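Block season is back

I spent most of December sorting the toy shelf at the Skenitz playroom, and the painted cubes are my favorite thing to come out of it (sorry, puzzles!). We own 75 of them, and I wiped down every last one while listening to the radio. A few have rounded corners from years of being loved, and I wouldn't trade them for new ones.

My favorite game needs hardly anything: a white cloth, a basket and a few colors. You call out a color, the kids find it and drop it in. My morning group of 12 would play until lunch if I let them.

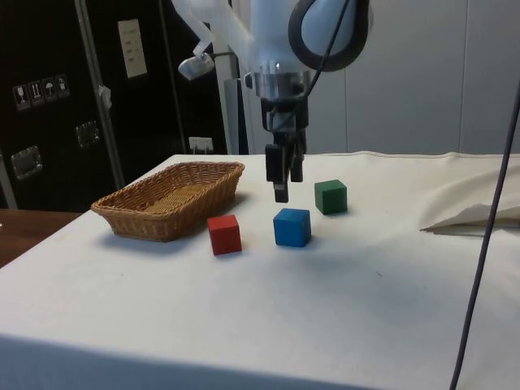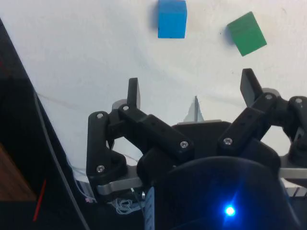 Blue and green turn up in all of these.

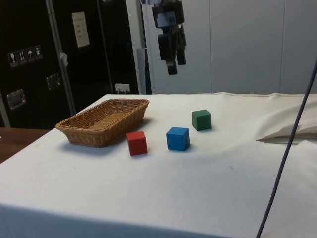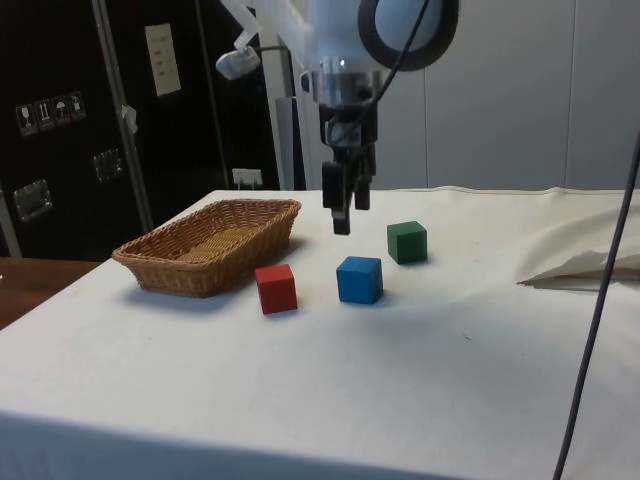 Borrowing a set

Sets go out for two weeks, basket included, and I keep the sign-up sheet by the door. Please bring the cloth back too, stains and all – I have a good soap for that. We're still short on yellow, so if you've got any spares at home, drop them in the Hamdy Street box!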